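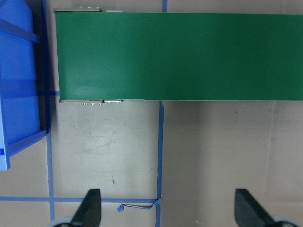
Arm kept moving after the belt stopped - anyone else?

beltloop_jo
Sep 21, 2024
Hi all, Jonalyn Sison again, the one with the Sầm conveyor questions. So I had a bad moment. The belt sensor dropped out, the belt stopped like it should, and the arm went right on with its pick cycle. It closed on nothing, swung over to the bin, let go of nothing, and went back for more. It did that 5 times before I hit the stop. I had my hand near the bin on the second one!! No damage, but I'm rattled. Log says error 200, which the Falteck manual lists as "input lost" and that's all it says.

gallholm_tech
Your stop signal is only wired to the belt. We did the same thing at Gallholm. Put the arm on the same safety circuit and quit relying on the program.

thang_luc
I don't think it's wiring. Error 200 on mine was a cable getting tugged every time someone leaned over the table. Where does your sensor cable run?

beltloop_jo
Across the paper, over to the right side of the table. So yeah, it could get tugged - I reach over that way all the time.

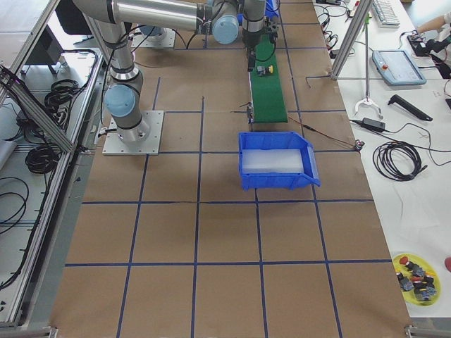

I'm running the little push buttons with the yellow and red tops, and the gripper has no idea whether it's holding one or not. I could add a check on the finger width, I guess? If it closes all the way, stop everything.

thang_luc
Do that, it's maybe 20 lines. And tape the cable down good.

gallholm_tech
Sorry Thắng, but no. Tape and a width check are fine for saving parts. She had a hand in there. That's a safety problem and you don't fix it in a script.

thang_luc
Never said skip the wiring. I said find the fault first.

pk_rivets
The Trukumum relay box does this, I paid way too much for one and it's been through 3,000 cycles without a hiccup. Slow the arm down too while you're testing.

beltloop_jo
OK, arm stays off until both stops are on one circuit. Then the cable, then the width check. Does the relay box need its own power supply or can I pull from the controller?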